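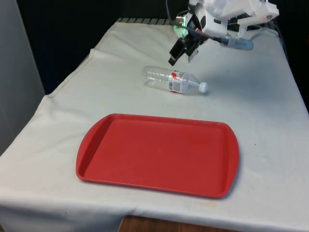

Open afternoon at Gernum's robot lab in Gindel. Fourteen of us behind a rope, one arm, one water bottle lying on its side. Suspense you can't buy.

The job is bottle onto red tray. They call the arm Nurmi. I have waited less patiently for actual trains.

Our guide says it has had 2,341 goes at this since April. My nephew has had up to 14 goes at putting his shoes away, so I'm not judging.

Someone asked if it could do a full bottle. "That's next year" – said with real feeling.

White tablecloth, by the way. Better laid than the café at Gisby, where lunch was a cheese roll and a long think.

Second demo at half three. I've already told the woman next to me I'm only staying for the biscuits – I am at the front of the queue.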